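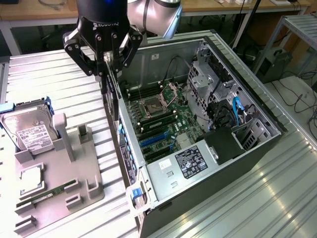
Brinedness: collection of teleoperated examples for desktop computer disassembly and assembly
Progress report, second reporting period
Submitted 27th November by Inmaculada Prieto, Lesik
Project lead: Milagros Bravo

Status

Data collection for work package 2 is under way and on schedule. Work package 1 (cell and fixtures) is closed except for one item, listed under Open items. Work package 3 (training and evaluation) has started on partial data. There is no change to the total budget. One transfer between cost lines is requested at the end of this report.

Scope of collection

The target tasks are removal and insertion of memory modules, removal and insertion of the processor, and removal and insertion of a hard disk drive on its caddy rail. All tasks are performed on tower cases lying on their side with the side panel off. Parts are taken from, or returned to, a fixture tray beside the case. The tray has a fixed position for each part type, so an operator can reset the cell between examples without measuring anything.

Cable handling was discussed at the January review and remains out of scope for this phase. Data and power cables stay in the case during collection, and the operator is expected to work around them. We kept them in place so that the model sees the kind of clutter it will meet on the line at Feka.

Volume and quality

The data set now holds 2,923 accepted examples. An example is one complete part transfer, from the start pose of the arm to the return pose, with the joint states, gripper opening, wrist force readings and all video streams recorded on a common clock. Examples are accepted when the transfer is completed without a manual reset and all streams are present.

A further 116 examples were recorded and rejected. Most rejections were caused by dropped video on the fixed side view during the first part of the period. The recording machine was writing two streams to the same disk. The streams were separated and the fault has not recurred. The remaining rejections were drops of the memory module between the tray and the case. These have been kept in a separate folder with the reason recorded, as Sutherland asked for failed attempts to be available for the recovery study.

Memory module transfers make up the largest share of the accepted set. Processor transfers are underrepresented. They take longer, and the operator has to stop with the part above the socket and check its orientation before lowering it. We intend to correct the balance in the next period by scheduling processor sessions first in the day.

Gripper and approach

Collection uses a Robotiq adaptive gripper with the standard finger linkage. The fingers are wide for this work. With the drive cage on one side and the case wall on the other, several approach angles that were planned in simulation are not reachable in the real case. Operators have settled on a steeper approach over the rear wall of the case, next to the expansion slots, when working on that side of the board. The annotation scheme now includes an approach field so that these examples can be separated in training.

Contact between the lower finger links and the case rim was recorded in 59 accepted examples. Contact force stayed below the stop limit in all of them. They have been left in the set and flagged.

Annotation

Each example is divided into reach, grasp, carry, align and release. Segment boundaries are proposed from gripper opening and wrist force, then corrected by hand. Boundary correction for the align segment is slow in processor transfers, where the force change at contact is small. Two annotators marked the same batch independently and disagreed mainly on where align begins. The written rule has been changed to refer to the height of the part above the socket, and that batch was marked again under the new rule.

Free-text instructions are attached to every accepted example. The wording is varied by the operators themselves. An earlier plan to generate variants from templates was dropped after Milagros Bravo reviewed a set of them and found that the templates produced part names no technician at Feka uses.

Early training results

A first policy was trained on memory module transfers alone. It completes the reach and grasp segments reliably when the part starts in the tray. Insertion into the slot is not reliable. The usual failure is a module that arrives tilted along its length and catches at one end. We do not regard these results as fit for comparison with the baseline until processor and drive examples are included, and no success rate is reported for this period.

Open items

1. A second version of the fixture tray, with a deeper long slot for the memory module, has been drawn and is waiting for manufacture. The module can rock in the present slot when it is gripped off center.
2. Three more case models are needed to meet the variation target. Feka has agreed to supply them, and delivery has not been confirmed.
3. The calibration check between the fixed view and the arm base is still done by hand at the start of each session. A script is written and needs testing.

Request

We ask Sutherland to approve a transfer from the travel line to equipment, to cover narrower fingertips and one additional recording disk. A quotation for both has been sent separately to the program office. Approval before the start of the next period would allow the fingertips to be fitted before the new case models go into the cell, so that all examples on those models are recorded with the same hardware.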